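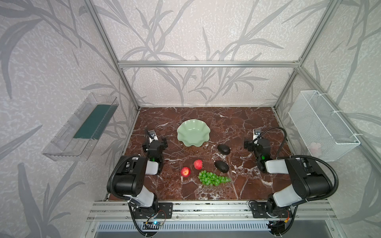 Kulell Receipts

Hi, and thanks for stopping by! Kulell Receipts is a small set of mobile wallet payment records I put together because I was tired of testing my reconciliation scripts on made-up rows that always added up perfectly. Real payments don't add up perfectly. They get split, refunded twice, sent at 11:58 p.m. and posted the next day, and so on.

What's in it

There are 1348 payment records from 251 wallets, all from small shops in Omville that accept the Stelmakh wallet at the counter. Everything is in one file, payments.csv, with a second file, refunds.csv, that points back to it by payment_id. If you only want to poke around, sample.csv has the first 200 rows and opens fine in any spreadsheet.

Columns in payments.csv

payment_id: a plain number, unique, with gaps (I dropped test payments and didn't renumber)
wallet_id: scrambled, but the same wallet keeps the same value all the way through
shop_type: bakery, grocer, repair, cafe or other
amount: in cents, always positive
method: qr, tap, link or code
sent_at and posted_at: local time, 24-hour clock
status: posted, pending, reversed

A note on method: "code" means the customer typed in the shop's short number by hand. It's the messiest of the lot, and if your matching logic breaks anywhere, it'll probably break there first. Mine did!

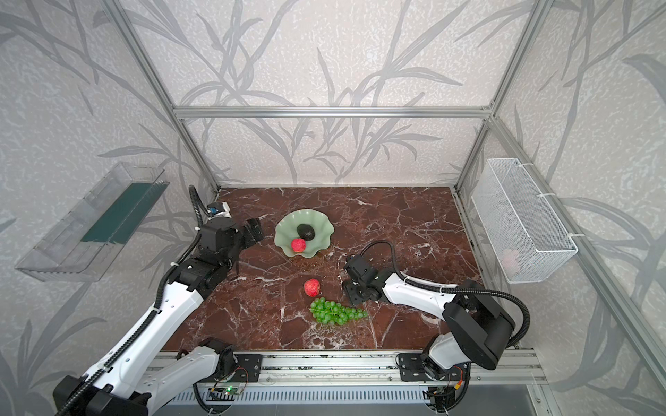
Tabletop with a plate of fruit, seen from above.

How it was collected

The shops exported their own records in November and sent them to me. Jozefína Bartoš wrote the script that scrambles the wallet IDs and strips out the memo field (people type all kinds of things in there, phone numbers included). Edeltraud Rothe went through the shop types by hand and fixed the ones I'd gotten wrong, mostly cafes I had filed as bakeries. Sorry, Edeltraud.

Known problems

The clock on one export was an hour off. I corrected sent_at but left posted_at alone, so a few payments look like they posted before they were sent. Partial refunds show up as separate rows in refunds.csv, and you'll need to sum them yourself. Please don't use this to say anything about how people in general spend money. It's one town and one wallet.

Versions

v4 is the current one. It adds the link method and fixes the comma in shop_type that made v3 so annoying to load. The old Brernwood import format is gone as of this version, so stick with v3 if you still need it.

Questions

Open an issue and paste the payment_id you're stuck on. I usually get to them in the evening, after 7 p.m.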